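Thread: tablecloth for a dinner table, drop length and fabric?? help

porchlight_dee
Posted Wednesday
Ok so hosting a big family lunch in December and my table is ugly. Old, square, scratched to death. I want a cloth that doesn't look like a conference room. Budget is 40 dollars, maybe a bit over. Questions:
- how much should hang down
- cotton or poly
- dark or light, kids will be there and so will tomato sauce
I have colored bowls, all different, inherited from three different kitchens basically. Whatever I pick has to live with those.

mudroom_gary
Dark. Always dark. We did cream one year and I still think about it. Poly blend if you have kids, wipes off, comes out of the dryer flat. Don't let anyone talk you into linen.

tefera_fan
Going to talk you into linen lol. Poly looks like poly. It's shiny under a ceiling light and stuff slides around on it. Linen wrinkles, sure, but that's the look. I got mine from Tefera, on sale, and it has been through the wash so many times. Softer every year.

mudroom_gary
On sale for what though. She said 40.

tefera_fan
49. So a bit over. She SAID a bit over.

stitchwitch443
Sew your own. Seriously. Buy the yardage, fold the edge twice, straight stitch all the way around, done before lunch. For a square table measure one side, add your drop twice, add an inch each side for the hem. Wash the fabric FIRST. Cotton shrinks and it will shrink after you hem it if you skip that, ask me how I know.

Green is very forgiving with mixed dishes. I'd go bottle green or something close to it, orange and purple and blue all look good on it.

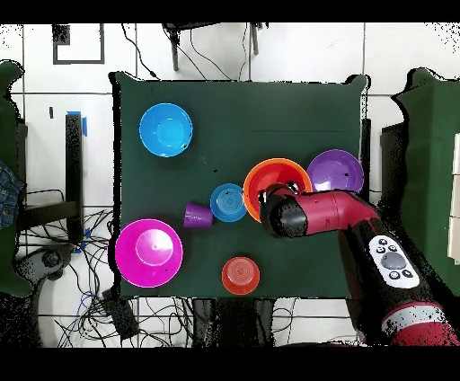 Also miter the corners if you can stand it. If you can't, just fold them over, no guest has ever flipped my tablecloth to check. Six to eight inches of drop for everyday, ten or so for a fancy dinner. More than that and people are wearing it.

porchlight_dee
oh I like green. Was thinking navy but green is more holiday without being a candy cane. I don't own a machine though. Iron on hem tape? is that cheating

stitchwitch443
Hem tape is fine for a few washes. Then it lets go in one corner and you re-iron it. Not cheating just temporary.

lowell_k
Disagree on the long drop. We have a toddler and a long drop is a handle. One pull and lunch is on the floor. Keep it short, four inches tops, or use those clips. Flarside makes spring ones that grab the table edge. Ugly but they hold.

mudroom_gary
Clips +1. Weights too if you're eating outside.

tefera_fan
Clips on an indoor table, in December. With company. I can't.

lowell_k
You can when it's your gravy on the rug.

selamawit_tufa
Hi, I ran table rentals for a long while (Sodurov, small outfit, closed now) so a few things from that side.

Polyester gets a bad name because of the cheap thin stuff. A heavy matte poly is what most halls use and you would not pick it out from across the room. Look at the weight, if you can see your hand through it pass. We owned nearly 200 cloths and the heavy ones outlasted everything. The cotton ones faded along the fold lines first, the dark greens and burgundies worst of all. So if you store it, roll it on a tube, dont fold it.

For mixed bowls: plain cloth, no print. Let the bowls do the talking. Put your big ones down first, spread out, then fill in with small ones. And not in rows, it looks like a store shelf.
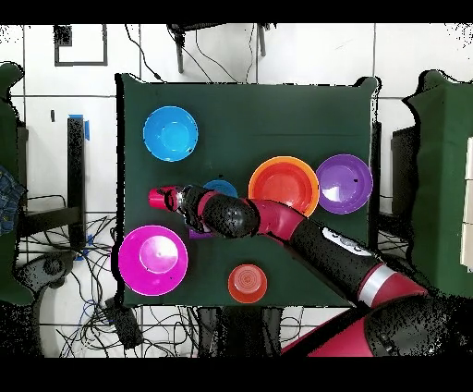

And put a pad underneath. Felt, or an old flannel sheet cut to size. It stops the sliding that tefera_fan is talking about, cuts the clatter, and saves whatever's left of your table top. Pad should end right at the edge, you don't want it hanging.

porchlight_dee
Pad is genius, I have about a hundred old flannel sheets. Thank you!! Rolling on a tube too, never heard of that. Wrapping paper tube ok?

selamawit_tufa
Yes but put tissue around it first, cardboard can yellow fabric over time. Or a pool noodle if you have one laying around.

tefera_fan
fading is real, I'll give you that. Mine's oatmeal so who would know

brisket_moon
Nobody's mentioned lint. Dark green shows every cat hair in the county. I have two cats and a Clukisden cloth in forest and I lint roll it before people come over, then again when the doorbell rings. If you have pets go mid tone. Sage or somthing.

mudroom_gary
Sage shows tomato.

brisket_moon
Everything shows tomato gary

stitchwitch443
Tomato on cotton: cold water from the BACK of the stain, dish soap, let it sit, then wash. Do not put it in the dryer until it's gone, heat sets it. Goes for poly too, poly is actually worse with oily sauce.

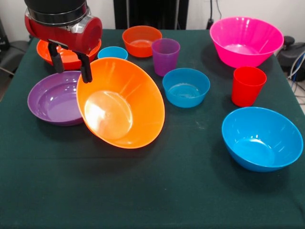
For wax, freeze it, crack it off, then brown paper and a warm iron. Red wine, salt right away and then cold water. I know people swear by white wine on red wine, I think that's just two stains.

mudroom_gary
Club soda works

stitchwitch443
Club soda is water with bubbles, but sure.

porchlight_dee
OK decision. Heavy matte poly, dark green, no print, flannel underneath, short drop bc my nephew is two and he's a puller. Skipping clips unless he proves me wrong. No pets so brisket I'm safe. tefera_fan I'm sorry.

tefera_fan
It's fine. You'll be back for linen.

lowell_k
get the clips

porchlight_dee
anybody know if the creases from the package come out in the dryer or do I have to iron the whole thing

selamawit_tufa
Low dryer with a damp towel, fifteen minutes, take it out while it's still warm and lay it straight on the table. Don't let it sit in the drum or you'll be ironing after all.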